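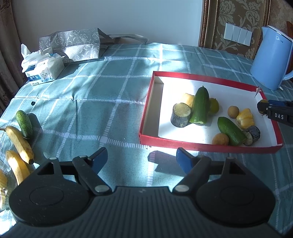
Clilline hand-held gripper with blue finger pads, at work over a box of cut vegetables and fruit on a cloth-covered table.

Clilline Hand-Held Gripper

The Clilline is a two-finger gripper you carry in your hand and use to record picking and placing tasks. A camera on the tool sees what the fingers see, and the recordings are used to train a robot arm fitted with the same fingers. It is made by Trellton and sold singly or as a pair.

We built it for homes, kitchens and packing rooms, where the items are never the same shape twice. A cucumber piece needs a different approach than a round fruit, and cut faces behave differently from skin. The pads are angled so that they meet an item low on its sides, and they can be swapped without removing the fingers.

What you get

One gripper with pads fitted
5 spare pairs of pads
Charging cable and wall adapter
Hard case with room for a second gripper
Printed setup card

The gripper weighs 446 grams with pads on. A full charge gives 372 minutes of recording. Files are saved on the tool and copied off by cable; there is no wireless transfer on this model.

Setting up a table

Any steady table will do. A patterned cloth is fine, and so is daylight, but run a short test before a long session if the sun comes straight in. Bright patches on a white surface can wash out pale items. Move the container or pull a curtain if the test looks too bright.

Shallow boxes are easier to start with than deep ones. The fingers need room to open on both sides of the item, so leave some space along the walls of the box. Two people can work over the same box as long as they agree who reaches in first.

Cleaning

Wipe the pads with a damp cloth after handling cut produce. Do not rinse the body or put any part of the finger linkages under the tap. Check the pivot pins monthly and tighten them with the key in the case.

Price and delivery

The single gripper is $1,310. Orders placed now ship in December. Replacement pads are stocked by Cowie, our parts supplier, and they also fit the older Borka model.

For pair pricing or a loan unit, write to Morag Innes in sales. Technical questions go to Lewis Kinnear.

14 shares | 3 comments

This site uses cookies to remember your cart and region. Accept | Manage settings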